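Status: version 2 of the table. Replaces the version kept in the Taker folder, which had mixed units and should not be merged with this one.

# Villik Linen Measurements

A flat table of bed linen measurements before and after laundering, with care label text and seam notes. It was put together to answer one practical question: how much smaller does a fitted sheet get, and in which direction, before it stops holding the corners of a mattress.

Maintainer: Marichka Yatsenko
Last revised: 12 February 2020

## Contents

- `items.csv` – one row per item, 329 rows
- `washes.csv` – one row per measured wash, 986 rows
- `labels.csv` – care label text as printed, plus a normalized version
- `notes.txt` – free text, uneven in quality

Items came from two laundries, Drandska and Polishchuk. The `source` column gives the laundry and nothing else. Supplier names were removed before the files were joined.

## Fields in `washes.csv`

| Field | Type | Notes |
|---|---|---|
| `item_id` | string | joins to `items.csv` |
| `wash_no` | integer | 0 is the unwashed state |
| `length_mm` | integer | long side, seam to seam |
| `width_mm` | integer | short side, seam to seam |
| `pocket_mm` | integer | corner depth, fitted sheets only |
| `relaxed_mm` | integer | hem length with no tension |
| `stretched_mm` | integer | hem length at fixed tension |
| `dry_method` | string | `line`, `tumble_low`, `tumble_high` |

`pocket_mm`, `relaxed_mm` and `stretched_mm` are blank for flat sheets and pillowcases. Blank means not applicable. A value that should exist but was not taken is coded `-1`.

## Measuring procedure

1. Condition the item on a rack overnight.
2. Lay it on a hard surface and smooth by hand from the center outward. Do not pull.
3. Measure each side three times and record the median.
4. For fitted sheets, turn each corner inside out and measure from the top seam to the hem.
5. Clip the hem to the gauge, read the relaxed length, add the weight, wait for the reading to settle, then read again.

Elastic all the way around the hem and elastic at the corners only are separate values in `items.csv` (`elastic_type`: `full`, `corner`). Compare hem lengths only within a type. Corner elastic gives a short gauge reading that looks like heavy shrinkage if the types are mixed.
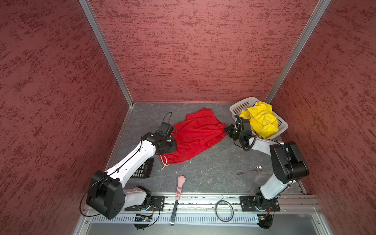
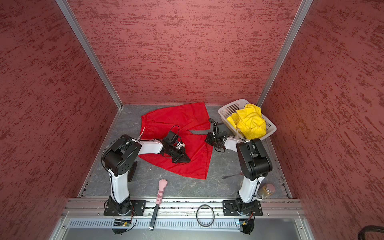
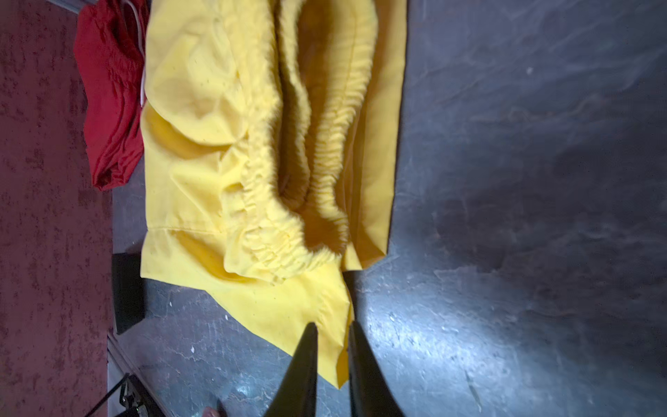
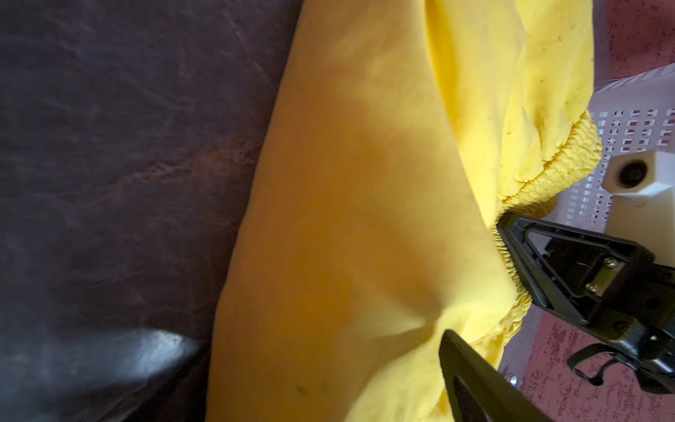
Polishchuk wrote back after the first release that pocket depth should have been taken with the hem under tension, as it would be on a bed, and that the relaxed figure makes deep sheets look worse than they are. The point is fair for sheets with full elastic. Changing the method now would break comparison with earlier rows, so a `pocket_tension_mm` field is planned instead. It will stay blank for anything measured before September.

## Derived values

Shrinkage is not stored. Compute it per side:

`shrink_pct = 100 * (length_at_0 - length_at_n) / length_at_0`

Do the same for width. Do not average the two sides. Woven cotton often shrinks more along the warp, and the average hides the part that matters for fit.

Elastic recovery is easiest to read as the ratio of `relaxed_mm` at wash *n* to `relaxed_mm` at wash 0. Ratios above 1 mean the hem has gone slack. Cloth shrinkage pulls the other way, so a ratio near 1 can come from two effects canceling out. Check the side lengths before drawing anything from it.

## Known problems

- Nearly 200 washes have `dry_method` filled in from the laundry's schedule, with no check against the load. These are flagged `dry_inferred = 1`.
- Drandska rounded to the nearest 5 mm. Polishchuk did not round.
- Some jersey items were entered as woven. Corrections are listed in `notes.txt` and have been applied to `items.csv`.
- Label temperatures are missing where the print had worn off. They were not guessed from fiber content.
- Color is recorded as one word, as written on the intake slip. It is good enough for finding an item on a shelf and should not be used for fading.

## Use

Free to use and adapt with credit to Villik Linen Measurements. Corrections go to the maintainer with the `item_id`, the `wash_no` and the value you think is right.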